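My insulin pump supplies got switched to a "preferred equivalent" in July, and I've been reading about medical patents at an unhealthy hour ever since. So take this as the notes of an annoyed customer with a library card.

The switch itself was small. My old infusion sets, the Hidel ones, went off my plan's list and were replaced with a set called the Trandetier. The letter said the change would "support affordability." My copay went up by five dollars. I called to ask whose affordability we were supporting, and a polite man read me the letter again.

What got me going was a talk at our branch library by Gergely Dobos, a retired patent examiner. He'd looked at the filings around one kind of connector, the little plastic click between tubing and pump. By his count there were 566 patents and applications touching it, in one form or another, over the years. A connector! I have a garden hose that does the same job.

I'm suspicious of big counts, and I said so during questions. Plenty of those filings must be the same thing lodged in different countries, and plenty must be dead. He agreed, and said that once you fold the families together and drop the expired ones you get a much shorter list, though he wouldn't give me a number on the spot. I liked him for that. He also said the length of the list matters less than people think. A small manufacturer only has to be scared of one live patent to stay out of the market, and it costs real money to find out which one.

The usual defense goes like this: without patents nobody would spend the years and the cash to develop these things. I used to accept that whole, and I still accept some of it. The first pump with a decent safety alarm was hard work and I'm glad somebody got paid. I have more trouble with the ninth filing on the shape of a clip. Who was going to abandon diabetes research if they couldn't own a clip?

But I'm not sold on the other side either. Afaf Geagea and I have been arguing about this over email (we met in the same pump training class and have disagreed ever since). She wants the patents on essential supplies simply waived, and sent me a long piece about Ikell, a nonprofit that put out an open design for an infusion set. Anyone may copy it. The page had been downloaded 3,502 times when I looked. I asked her how many people were wearing one. She didn't know, and Ikell's site doesn't say, and I spent an entire Tuesday evening failing to find out.

Downloads are cheap. You still need a clean room, sterile packaging, a regulator who'll read your file, and someone to answer the phone when a batch leaks. A drawing doesn't come with any of that. When people say "just release the patent," I want to know who is standing there with a factory ready to go, and what they wrote down about the adhesive, because the adhesive is where my sets always fail and it's never in the drawing.

Afaf's reply was that nobody builds the factory while the lawsuit is hanging over it. Fair. I don't have a good answer to that one, and I told her so — which she has now quoted back to me twice.

Where I've ended up, for this month anyway, is wanting boring things. I'd like the live patents listed next to each product in language a normal person can read. I'd like fewer patents granted on clips. And if public money paid for part of the development, I'd like the contract to say what the public gets back, with a price in it. I've read three of these contracts now and the price part is always blacked out.

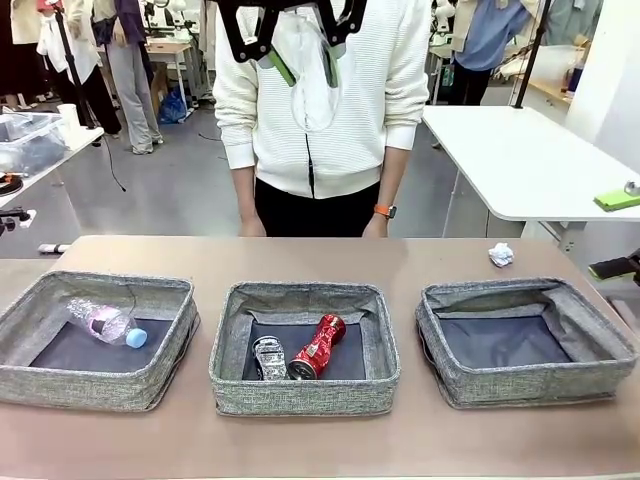 Would a patent waiver alone make my infusion sets cheaper?

I doubt it, at least until a second company has the plant, the paperwork and the know-how to make them.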